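ロボットに「お手本」を見せてみよう! 手をとって教える方法と、はなれて動かす方法

ロボットのひろば 2020-07-27

みんなは、はじめてお箸を持った日のことをおぼえているかな? たぶん、おうちの人が後ろから手をそえて、「こうやって、はさむんだよ」と、いっしょに指を動かしてくれたんじゃないかな。自転車も、なわとびも、折り紙のつるも、だれかのお手本を見たり、手をとってもらったりしておぼえた人が多いと思う。

じつは、ロボットにも同じように仕事を教えることができるんだ! 今日はその話をするよ。わたしはこの話が大好きなので、ちょっと長くなるけれど、さいごまでつきあってね。

■ ロボットは、さいしょは何も知らない

工場や研究所にあるロボットのうでは、とても力持ちで、同じ動きを何度でもくりかえすことができる。でも、箱から出したばかりのロボットに「そこの棒をとって」とたのんでも、ぴくりとも動かない。「棒」が何なのかも、「とる」というのがどういうことなのかも知らないからだよ。

むかしからよく使われてきたのは、人が動きをひとつひとつ書いて命令するやり方だ。「右へ10センチ動く」「下へ5センチおりる」「指をとじる」「上がる」というふうにね。これを「プログラムを書く」という。

いつも同じ場所に同じ部品がおいてある工場なら、これでとてもうまくいく。ところが、ものがばらばらにおいてあると、急にむずかしくなるんだ。きみの机の引き出しをあけてみて。えんぴつはななめになっていたり、定規の下にもぐっていたり、かべにぴったりくっついていたりするよね。そのぜんぶの場合について命令を書こうとしたら、夏休みがまるごとなくなっちゃう!

そこで登場するのが、お手本を見せるというやり方だよ。

■ 方法その1 手をとって教える

ひとつめは、人がロボットのうでを直接つかんで動かす方法。「ダイレクトティーチング」とよばれることがある。ダイレクトは「直接」、ティーチングは「教えること」という意味の英語だよ。

ロボットの関節には、今どのくらいまがっているかをはかるセンサーがついている。ひじが何度、手首が何度、というふうにね。人がロボットのうでを持って、すーっと動かしていくと、センサーがその角度をずっと記録してくれる。あとで記録のとおりにモーターを回せば、さっきと同じ動きができる、というわけ。

「重くないの?」と思った人、いいところに気がついたね! 大きなロボットのうでは、大人でも持ち上げられないくらい重いことがある。だから、この教え方ができるロボットは、自分の重さをモーターの力で支えながら、人がおした方向へついていくようになっているんだ。やったことのある人にきくと、水の中で大きな浮き輪をおしているみたいな、ふしぎな手ごたえなんだって。

ただし、どんなロボットでもさわっていいわけではないよ。人が近づいてはいけないロボットもたくさんある。見学に行ったときは、かならず係の人のいうことを聞こうね。

■ 方法その2 はなれて動かす

ふたつめは、リモコンでロボットを動かす方法。むずかしい言葉では「遠隔操作(えんかくそうさ)」、英語では「テレオペレーション」という。舌をかみそうな名前だね。

リモコンといっても、いろいろな種類がある。ボタンのついた板のような形のもの、ゲームのコントローラーに似たもの、ペンのような棒をにぎって動かすもの。小さなロボットのうでをもう一本用意して、そっちを人が動かすと、大きいほうがまねをする、という仕組みもある。これはもう、見ているだけでわくわくするよ!

工場のロボットによくついているのは「ティーチペンダント」という、手で持つ操作盤だ。画面とボタンがついていて、ロボットを少しずつ動かしたり、「今の場所をおぼえて」と命令したりできる。ペンダントというと首かざりみたいだけれど、「ぶらさがっているもの」という意味もあるんだよ。 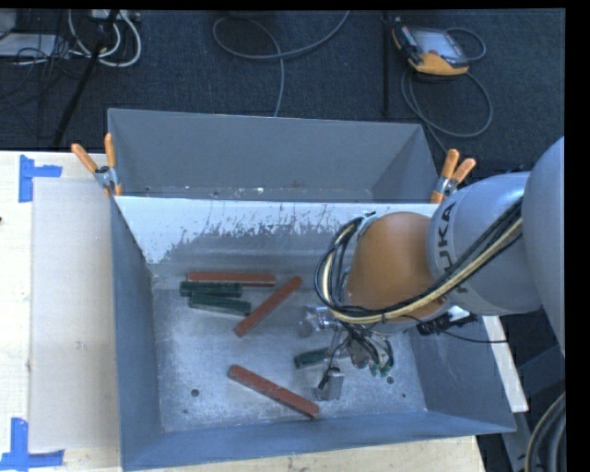
さて、お手本を見せるときに、練習の材料としてぴったりなのが棒だ。ボールやサイコロのような形なら、どちらの向きからつかんでも、あまりちがいがない。でも棒はちがう。長いほうの向きにそって指をひらいても、はばが足りなくてつかめない。ロボットは、棒がどちらを向いているかをたしかめて、手首をくるっと回してから、細いほうをはさまなくちゃいけないんだ。

かべぎわの棒は、もっとむずかしい。指を入れるすきまがほとんどないからね。きみなら、どうする? 指先でちょっところがして、広いところへ出してからつまむかもしれない。人はそういうことを、考えもしないでやってしまう。お手本を見せるやり方のすごいところは、こういう「なんとなくやっているコツ」も、動きの記録の中に入れられるところなんだ。

それから、かべがななめになった入れものも、よくできた道具だよ。はしのほうでものを落としても、すべって真ん中のほうへもどりやすい。すり鉢やおたまの形を思い出してみてね。

■ お手本は、ひとつじゃ足りない

「一回見せたら、もうできるようになるの?」

いい質問! 記録したとおりにくりかえすだけなら、一回でもできる。でも、棒のおき方がかわったら、もう空気をつかんでしまう。ちがうおき方でもできるようになるには、ちがうお手本がたくさんいるんだ。

ここで、ふたつの研究チームの話をするね。

Jendcombeというチームは、棒をつかんで持ち上げるお手本を、まず34回分あつめた。それをコンピューターに学習させてロボットを動かしてみたら、お手本に近いおき方のときは、すいすいつかめた。ところが、棒を少しななめにしただけで、ロボットは棒のとなりに指をおろして、何もないところをぎゅっとはさんで、とくいそうに持ち上げたんだって。(見てみたかったなあ!)

そこでチームは、棒をまぜてはお手本を見せ、またまぜては見せる、という作業をつづけた。ぜんぶで526回! 六人で交代しながらやったそうだよ。交代したのは、つかれるからだけじゃない。人によって、つかみ方にくせがあるんだ。真上からすとんとおろす人、横からそっと近づく人。いろいろな人のお手本があると、ロボットが知っているやり方もふえていく。でも、みんなのやり方がばらばらすぎると、コンピューターがまよってしまうこともあって、そこが研究者のなやみどころなんだ。

もうひとつのチームMellumは、しっぱいのお手本も大事にしている。わざと少しずれたところへ指を持っていって、そこから直すところを見せるんだ。きれいに成功するお手本ばかりだと、ロボットは、ずれてしまったときにどうしたらいいかを知らないままになる。習字で先生が「ここがはみ出しそうになったら、こう戻すのよ」と教えてくれるのに似ているね。

■ 記録されるのは、動きだけ?

お手本を見せているあいだ、コンピューターは動きのほかにも、いろいろなものをおぼえている。

たとえば、カメラの映像。「棒がこう見えているとき、うではこう動いた」という組み合わせがわかれば、次に似たような見え方になったとき、どう動けばよいか予想できる。指がどれだけひらいているかも記録する。力のセンサーがついていれば、何かにあたったときの「こつん」という感じも数字になって残るよ。

このとき気をつけるのが、カメラの場所だ。お手本のときと、ロボットが自分でやるときとで、カメラや入れものの場所がずれていたら、見え方がかわってしまう。だから研究室では、台の上にテープで印をつけたり、ものをしっかり固定したりすることが多い。学校の体育館で、ならぶ場所にテープがはってあるのと同じ考え方だね。

■ やってみよう! 人間ロボットあそび

ロボットがなくても、お手本を見せるむずかしさを体験できるあそびがあるよ。二人でやってみてね。

用意するもの
・長さのちがうえんぴつ 6本
・浅い箱かおぼん
・せんたくばさみ 1つ
・目かくしに使うタオル

1 えんぴつを箱の中に、ばらばらにおく。
2 ひとりがロボット役。目かくしをして、せんたくばさみを持つ。
3 もうひとりが先生役。ロボット役の手首をそっと持って動かし、えんぴつを1本つかませる。声は出さないこと。
4 ロボット役は、今の動きを思い出しながら、同じ動きをもう一度、ひとりでやってみる。
5 先生役がえんぴつの向きをかえて、もう一度ロボット役がためす。

4番まではできても、5番になるととたんにうまくいかなくなるはず。それが、お手本がひとつしかないロボットの気持ちだよ! 次は目かくしをはずして、お手本の回数をふやしてみよう。どこを見て手を動かしているか、自分でよく気をつけてみてね。

なれてきたら、遠隔操作ごっこもおすすめ。先生役は手首を持つかわりに「右」「左」「前」「後ろ」「上」「下」「回して」「つかんで」の言葉だけで動かすんだ。手をとって教えるのと、どちらが早くできるかな? 時計ではかってノートに書いておくと、自由研究にもなるよ。

■ みんなからの質問

Q お手本を見せるのに、上手な人と下手な人がいるの?
A いるよ! とくにリモコンは、なれるまで時間がかかる。画面を見ながら動かすと、奥行きがわかりにくいんだ。片目をつぶって、両手のひとさし指の先をくっつけてみて。あの感じに少し似ているよ。

Q ロボットはお手本より上手になれる?
A なれることもある。お手本をもとにして、そのあと自分で何度も練習するロボットもいるんだ。Drerkholmという研究室では、お手本で基本をおぼえさせてから、ロボットだけで練習をつづけさせる実験をしているよ。

Q こわれたりしない?
A 台や入れものに強くぶつかると、指がまがったり、部品がゆるんだりすることがある。だから、強い力がかかったら止まるようにしておいたり、すぐにおせる非常停止ボタンを近くにおいておいたりするんだ。

次の8月の回では、ロボットの「指」について書くよ。かたい指、やわらかい指、吸いつく指。同じ棒をつかむのにも、指がかわるとお手本もかわるんだ。人間ロボットあそびをやってみた人は、何回でつかめるようになったか、ぜひおたよりで教えてね!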